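March 19, 2026

Third letter this year about the Sitmont plan, and I believe it less each time. They now say the new bypass will take 1,973 cars a day out of the village. Not "nearly two thousand", mind you, but 1,973, as if a man had stood at the crossroads and waved each one off. I asked Daniyal Sial where the figure came from and he said Engström had "modelled it". Modelled it on what? The last survey was done in June, in the week the school was shut.

Daniyal means well. He thinks a bypass will bring the bakery back. I think the bakery went because the bread was poor. 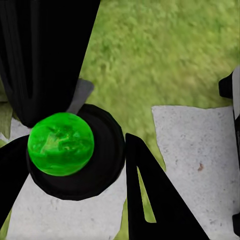
Green marbled sphere, computer rendering.

Walked up to Mechthild Pfister's after lunch to see if she had the same letter. She had, and had already written on it in red pen. Her main complaint is the 189 new homes, tucked away on page 5 under "associated benefits". I had missed them completely, so that was a bit of a blow to my pride. She says Madivar will build them and Drostano will sell them, and she suspects the two share an office. I said she couldn't know that. She gave me a look and cut more cake.

We went over the flood map twice. The low field by the brook is marked as dry, and I have lost a boot in that field. When I rang to ask, a young woman told me the map was "indicative" — a word I have come to distrust. 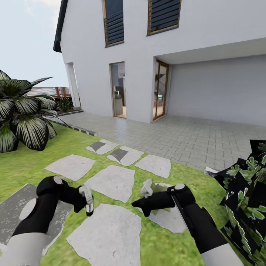
White two-storey house with dark louvred shutters, computer rendering.

The meeting is at 2 in the church hall, which suits nobody with a job. I shall go, sit near the radiator and ask about the boot. Mechthild wants me to ask about the drains as well, though I've told her she has a perfectly good voice of her own.

Rain again this evening. Must find the old survey before bed, if it isn't under the seed catalogues.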